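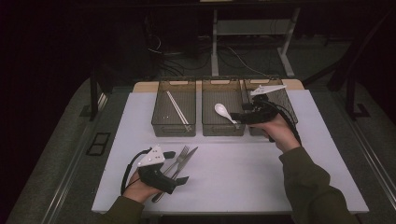 chopsticks left, soup spoon in the middle, fork and knife out in front

skye_l
Moving to Arkholm in November, 30 boxes max. Do I keep the good flatware or sell it? Never use it.

kdow
Sell. Kept mine 3 moves, never opened the box.

baird_l
Disagree - use it daily and ditch the cheap stuff. Replacing a decent set costs way more then you'd get.

kdow
If she wanted to use it she would of by now

skye_l
ok but its my grandmothers. Kinda matters

baird_l
Then keep it, easy. Sell the boxed plates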